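Buscar en este blog
Buscar

Vaciando el armario de la abuela

Llevamos desde noviembre diciendo que hay que ordenar la casa de Furnival, y por fin mi prima Francine y yo nos pusimos a ello. ¡Qué paliza, madre mía! Salieron 18 bolsas de ropa, seis manteles sin estrenar y una caja de botones que no pienso regalar a nadie (ya sé que no coso, no insistáis).
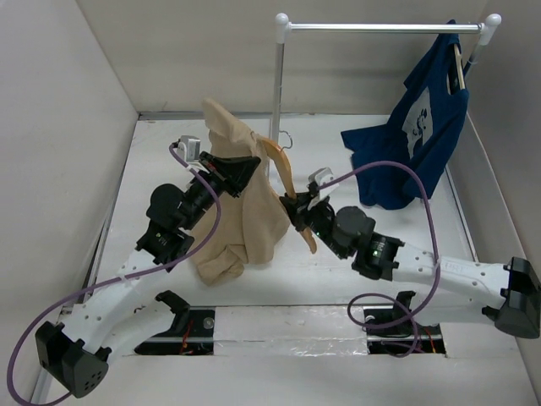
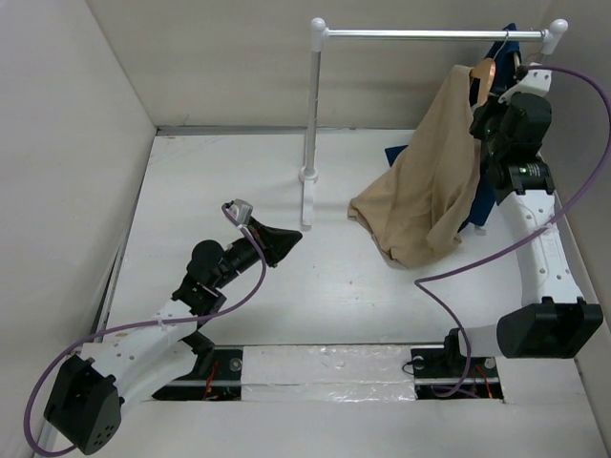
Percheros con los pomos blancos en los extremos de la barra.

Lo que más nos costó fueron los abrigos. Francine quería donarlos todos y yo me los iba probando uno a uno, claro, y así nos dieron las ocho de la tarde - con la cena sin hacer y el perro protestando. Al final me quedé con dos. El sábado que podamos seguimos con el trastero.

2 comentarios

Sheila Treloar: ¡Guarda los botones! Yo tiré los de mi madre y aún me pesa.

Marisa: Yo tengo 30 perchas de sobra, si las queréis son vuestras.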